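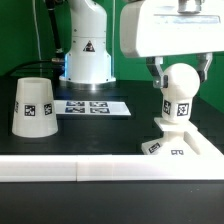
4.2 Shared-shop build

We set up Gover in the Sodel workshop and ran 43 trials.
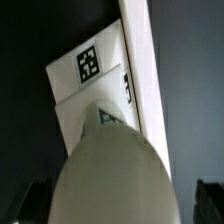

Tracking was the happy surprise of this build! Markers facing the wrist camera read well; one turned nearly edge-on, like the strip on the lower block, is much harder.

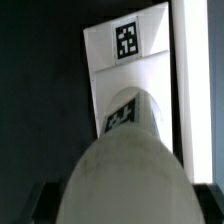 Figure 3. Wrist view of the tube at the arched opening.

We then tried 18 tilted starts, and loved the results.
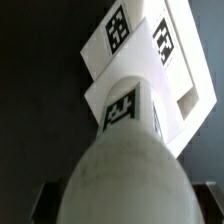
Boychuk asked whether fewer tags would do. We plan to test 7.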